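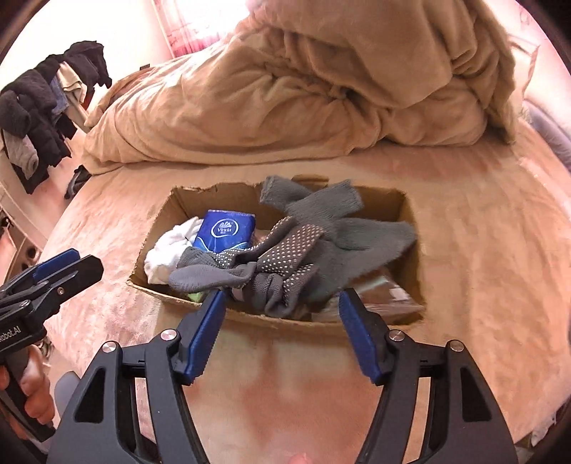
Moving Out of the Big House, One Closet at a Time

The owner of Plorkero answers her own phone, and when I called to ask for an hour of her time she said I could have two if I didn't mind sitting in her kitchen while a pot of soup got itself going. So that is where we talked, on a gray morning in October, with the window over the sink steamed up and her old dog asleep across my feet.

Plorkero helps people leave houses they have lived in for a very long time. Most of her clients are in their seventies and eighties, and most of them are going from three or four bedrooms to an apartment of 700 square feet, often in the Pisharody building out by the river, where she knows the floor plans so well that she can draw them on the back of an envelope (and did, twice, while we talked). She doesn't own a truck. Other people do the lifting. She comes in during the weeks and months before the truck, when the closets have to be opened.

"I got into it through my mother," she said. "She had the house I grew up in, and my sister and I gave ourselves one long weekend to clear it. One weekend! For forty-four years of living! We fought about a gravy boat. I still think about that gravy boat, and neither of us even makes gravy."

Afterward a neighbor of her mother's asked if she would come and help with her own place, only slower, and then that neighbor's cousin called. She was working in a school office at the time and did the houses in the summers. By the third summer she had a waiting list written on the inside of a cupboard door, and she gave notice at the school.

I asked where she starts, thinking she would say the attic. She laughed and got up to stir the soup.

"Oh, never the attic. Everybody wants to start with the attic and it's the worst place you could pick. It's hot or it's freezing, the light is bad, and the first thing you lay your hands on is somebody's baby shoes. Then you're done for the day. I start with the linen closet. People will cry over a Christmas ornament, and I've cried right along with them, but I have yet to see anyone cry over a fitted sheet."

The linen closet also teaches you how a person decides things, she told me. Some people want to hold every towel. Some want to say yes or no from a chair across the room. One client, a retired bus driver, liked to have the radio on and would only make up his mind during the songs, so they sorted through the music and rested through the news.

She likes to work in the morning, beginning at nine and stopping by noon whether or not the shelf is finished. Her reasoning is that people get reckless after lunch. They begin saying "toss it, toss it all," and then they telephone at ten at night asking for the waffle iron back. For that reason she keeps everything that's leaving in her own garage for two weeks before it goes anywhere. The waffle iron, I was glad to hear, went home again.

We got onto the subject of grown children, and she chose her words with a little more care. She is fond of them as a group, she said, and she has been one. But she asks them to stay away for the first few visits if they can stand it.

"They come in with a plan. They've been reading things. And the mother is standing there holding a colander, and the son says, 'Mom, you have two of those,' and he's right, she does have two. But one of them is the one she used when he was little, and she can't say so while he's looking at his watch. So I say, let's have a cup of coffee, tell me about the colander. It takes four minutes. Then, most of the time, she lets it go."

What about the things the children don't want? This is the part of her work that has changed the most, she said, and she sat back down for it. Dark dining room sets are hard to give away. Good china is nearly as hard. She has a church in Skunutitz that will take plates for its suppers, and the thrift shop on Politz Street is kind about lamps, but the big hutch in the dining room is a conversation she has learned to have early, before anybody has set their heart on a granddaughter taking it.

"I tell people, ask her now, and ask her in a way that lets her say no. Then believe her when she says it."

Books are their own trouble. She once worked with a couple who had cataloged their whole library on index cards, 2,132 titles, and they gave themselves a winter to read the cards aloud to each other in the evenings and choose. They kept two shelves. She called it the nicest job she ever had, and added that she did almost nothing except bring over bags.

By now the soup was ready and she had put a bowl in front of me without asking. I wanted to know what she has kept herself, after all these years of watching other people choose. She looked around the kitchen for a while. There was the table, which was her mother's. There was a yellow mixing bowl with a chip in it. Upstairs, she admitted, there was a closet she hadn't opened properly since spring.

"My sister's coming next month to help me with it," she said. "We've given ourselves a week this time. And she's bringing the gravy boat, she wants me to have it for a while."

Plorkero takes new clients in Skunutitz and the towns nearby. The first visit is free, and she asks that you leave the closets just as they are.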